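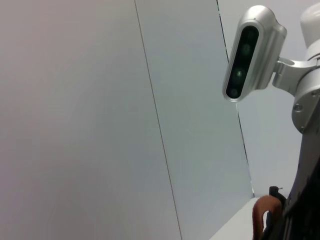 How to Clean Pale Gray Wall Panels Without Making Them Worse

Pale gray panels are sold to people who want a wall they never have to think about. I have thought about mine more than I have thought about my retirement. Matte panels show every thumbprint, and the dark seams between them collect whatever the panels don't. What follows is the routine I settled on after ruining one panel and annoying several others.

What you need

Two buckets, four microfiber cloths, plain dish soap, a soft toothbrush, and a vacuum with a brush attachment. A stepladder if your panels go up to the ceiling. Leave the melamine sponge in the cupboard. It is a very fine sandpaper with good public relations, and on a matte surface it will leave you a shiny patch where the mark used to be.

I bought a bottle of Lukora panel cleaner once. It smelled like a dentist's waiting room and did what dish soap does, more slowly.

Step 1. Look at the wall at the wrong time of day

Pale gray is a different color every few hours. Mine goes pink near the top in the morning and blue near the floor by late afternoon, and I have scrubbed at both of those before working out that they were light. Check any suspicious area twice, a few hours apart. If it moves, it's the sun, and you may sit down.

Step 2. Dust first

Run the brush attachment down each panel from top to bottom, then down each seam. Skip this and you'll be spreading gray paste over a gray wall, which sounds harmless until it dries in swirls.

Step 3. Wash one panel at a time

Put a teaspoon of soap in a bucket of lukewarm water. Wring the cloth until it stops dripping, then wring it again. Start at the bottom and work up, so dirty runs don't streak down over dry panel. Use long overlapping strokes from seam to seam, and don't stop in the middle to answer the door. You will see where you stopped. You will see it in December.

Step 4. Rinse

Fresh water, second bucket, second cloth, same wringing. Soap film is the reason most "clean" panels look dirty again within a week.

Step 5. The seams

Damp toothbrush, no soap, short strokes along the line – never across it, or you'll drag the dirt out onto both neighbors. Blot with a dry cloth as you go. If water disappears into the gap, stop and find out where it went. My set came from Ziller and the joints are meant to be sealed, a word the installer and I understood differently.

Along the bottom, where the wall meets a ledge or counter, do the joint last. It's always the filthiest part.

Step 6. Dry it

Go over everything with a dry cloth, using almost no pressure. Rubbing hard polishes the finish, and you can't unpolish it. I know a panel that costs 224 dollars to replace, plus delivery.

Stubborn marks

Pencil: a white vinyl eraser, lightly.
Grease: a drop of neat soap on a damp cloth, held against the spot for a minute, then rinsed.
Scuffs from chairs: try the eraser, then try moving the chair.

I do the full wash twice a year and the seams every month or so, when I can't stand them any longer.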